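The Towel Comes Last

Sena Nartey folds laundry on a dark cloth at her house in Sorthorpe, and she leaves the towels until the end. Shirts wrinkle if they sit. A towel can hang over whatever is close by for an hour and be fine. 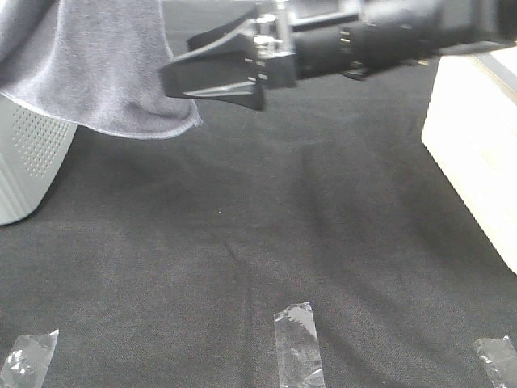

She checks the hem first. If the seam has gone wavy, she pulls it straight by hand before making the first fold, then folds in thirds. Her hall closet holds 24 towels this way, most of them gray. The oldest came from a shop in Lesska and still gets used every week.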